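Larano cleaning cloth, pale green – long-term review

Verdict first: a competent general-purpose cloth, slightly overpriced, weak on sealed surfaces once it is loaded with water.

Construction. The knit is even and the edge stitching held through 12 machine washes with no loose threads. A small dark label is sewn in near one corner. It is stiffer than the fabric and should be kept off gloss finishes. I cut mine off on the second cloth and lost nothing except the washing symbols.

Absorption. Damp and well wrung, the cloth clears a coffee ring in one pass. Saturated, it leaves a film that needs a second, dry cloth. The cheaper Zomen behaves the same way but sheds lint for the first 2 washes. The Bekel is thicker and slower to dry.

Folding. The cloth does not hold a crease. Folded in quarters it opens again as soon as it is put down, so a fresh face is harder to find halfway through a job.

Table test. I used a light wood top with a rounded edge and a thin seam near the front. Crumbs stay in seams of this type – work along the line, then across it.
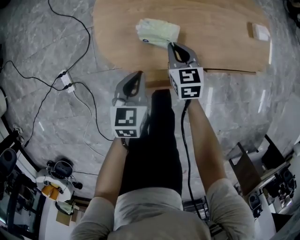
Pale green cloth, loosely folded, near the edge of the tabletop.

Drying over a rail took one night in February, in a room with no heating. Buy two and rotate them.

Reviewed by Ah-rin Joo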